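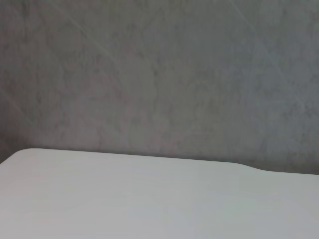 White top against the grey wall, from the wrist cam

Home | Forums | Buying & Budgets | Marketplace | Log in

We use cookies to remember your preferences. Accept | Manage

Thread: Small arm for bench work – spend now or wait for August?

tincanteen
Budget round closes in August and I need a number for a second arm. The first is a Rusu with the wrist cam and the short gripper. The boss wants the same again. I'm leaning toward the Votirora, mostly on reach. The quote is $2000 dearer before freight, and freight to us is priced as if they walk it over. Photo up top is our bench for colour reference. Does anyone run a wrist cam over a white surface like that?

gumnut_servo
White's fine if it's matte. Gloss will ruin your week. I'd worry more about that mottled wall if you're doing any background subtraction – all those cloudy patches. Hang a plain sheet and put it in the budget as "optical backdrop" so it gets approved.

tincanteen
What does an optical backdrop cost these days?

gumnut_servo
$70 from Flamance, or a bedsheet.

halfpastfour
Disagree on the wall. We've had worse behind ours for two years and the detector couldn't care less. What I'd look at is the back edge of that table. There's a dip in it toward the right. If you're planning to clamp a base plate along there, measure first, then get the quote. We bought ours the other way round and own a very nice plate.

tincanteen
Plate was going on the left.

halfpastfour
Left corner's rounded, mate.

tincanteen
Righto. Adding a line for a bench.

plainwasher
Buy the second Rusu. Same spares, same pendant, same swearing. Two brands means two service contracts, and Plirnbridge charges us $555 a visit before anyone opens a toolbox. We had 4 visits last financial year. The extra reach stops looking clever pretty quickly.

gumnut_servo
That's an argument for learning to change a belt.

plainwasher
It's an argument for not voiding the warranty, which I have also done.

halfpastfour
I'd still take the Votirora. Reach is the one thing you can't add later. Ask them for the ex-demo price, they always have one and never bring it up.

tincanteen
Asked. There is an ex-demo unit. It comes without the cable set, and the cable set is priced like jewellery.

plainwasher
Second Rusu.

tincanteen
I'll put both in and let finance pick the cheaper one for reasons of strategy. Will post the numbers once I've measured the bench

Newsletter: get the weekly digest in your inbox. Subscribe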